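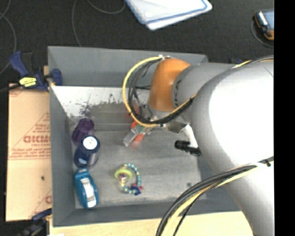
Every spring, when I finally get fed up with the hall closet, I ask myself the same question: when is a machine going to do this for me? I've been asking since I was a kid, and I'm now a grown woman with a mortgage and a closet that won't shut. What I want sounds so simple. Take the mixed-up stuff in the bin and put each thing where it belongs. But look at what ends up in one bin together — a see-through purple cup tipped on its side, a dark blue bottle or jar, a beaded ring toy with a lime-green ring on it — and try to think of one way of grabbing that works for all of it! The cup is slick and curved, the beads flop wherever they please, and my own two hands switch from one to the other without asking me.

My friend Maribeth Panganiban works at Onstead, where they pack mail orders, and she laughs at me when I get going on this. They have plenty of automation on her floor, belts and scanners and a taping machine she is very fond of, and on a good shift her line sends out 860 boxes. The picking, though, is still people. She told me the belt never minds what's on it, but the minute somebody has to reach into a tote and come up with just the one thing, you want a person (preferably one who's had lunch).

I will say that I'm more hopeful than I was. We've had a robot vacuum for a couple of years now, and it does a decent job as long as I pick up the floor first, which I grant you is half the chore. My neighbor Gert Cele thinks the folding of laundry will come next. I think he's dreaming. A T-shirt is a different shape every time you pick it up, and fitted sheets beat most of the adults I know.

Sorting bins is where I'd put my money. Rigid things first, bottles and cups, and then the floppy and dangly ones a good while after. It doesn't even have to be fast! If it took all night to clear one bin while I slept, I'd come down in the morning and thank it.

Anyway, the closet. I got through the top two shelves this afternoon, and found 14 single gloves and the good flashlight. The bottom shelf is all cords, and I've shut the door on those until September.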